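Chapter 5
Where Does the Room Go? Measuring Before You Draw

I learned to measure a room by getting one badly wrong. My first paid job was a galley kitchen for a man called Ojārs Pärn, and I turned up with a cloth tape, a biro and a great deal of confidence. I wrote down 72 where I should have written 27 (I still have the notebook!) and didn't spot it until October, when the units had been ordered.

So this chapter is slow on purpose. We'll start with the tape itself, move on to the sketch you carry round with you, and only then get anywhere near a scale drawing. If you did the Hailu flat exercise in Chapter 2, dig it out, as we'll be redoing it with proper dimensions.
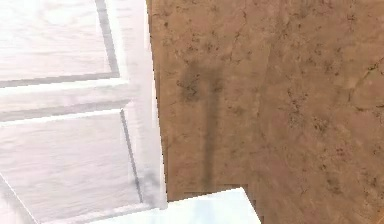

First, choose one unit and stick to it. I work in millimetres, always, and I write 700 and leave off the letters. My old tutor Hongjun Lu would hand back any sheet that mixed centimetres and millimetres without reading another word of it, and I've become just as bad with my own students. Measure each wall at the floor, at waist height and again near the ceiling, and write down all the readings, even when they look the same.

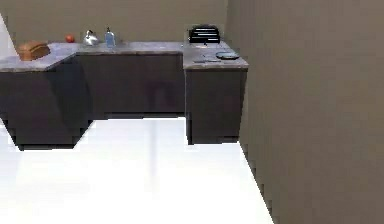 Corners are where beginners come unstuck. Old walls lean, plaster bulges, and a corner that looks square to you may be nothing of the sort, so we check the diagonals as well as the sides. An L-shaped worktop is a good thing to practise on, especially one that turns forward again at the far end to make a short peninsula, like the grey speckled one here. Sketch its outline from overhead, mark every change of direction, and give each straight run its own dimension before you pick up the tape.

Before you read on, you'll need:
A steel tape
A clipboard and squared paper
Two pencils, one of them coloured
The blank survey sheet for the Melance house

5.1 Reading a tape properly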